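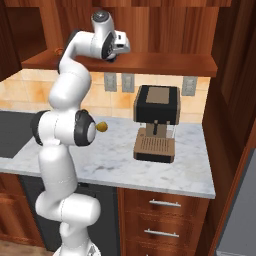
A robot arm cannot decide anything without software. The software that moves it is called a planner. A planner splits each move into small steps and checks every step for bumps. Suppose the white arm must get its gripper from the wooden shelf down to the coffee machine. The straight path may not be safe, so the planner tries other ways to bend the joints.

In Grullden, the planner we use, one search tests 700 arm poses. Most fail — a link would hit the counter or a cabinet. From the poses that pass, the planner builds a path of 33 steps.

The kitchen is a computer model, so a crash breaks nothing. A path must pass 10 test runs in the model before a real arm gets to try it.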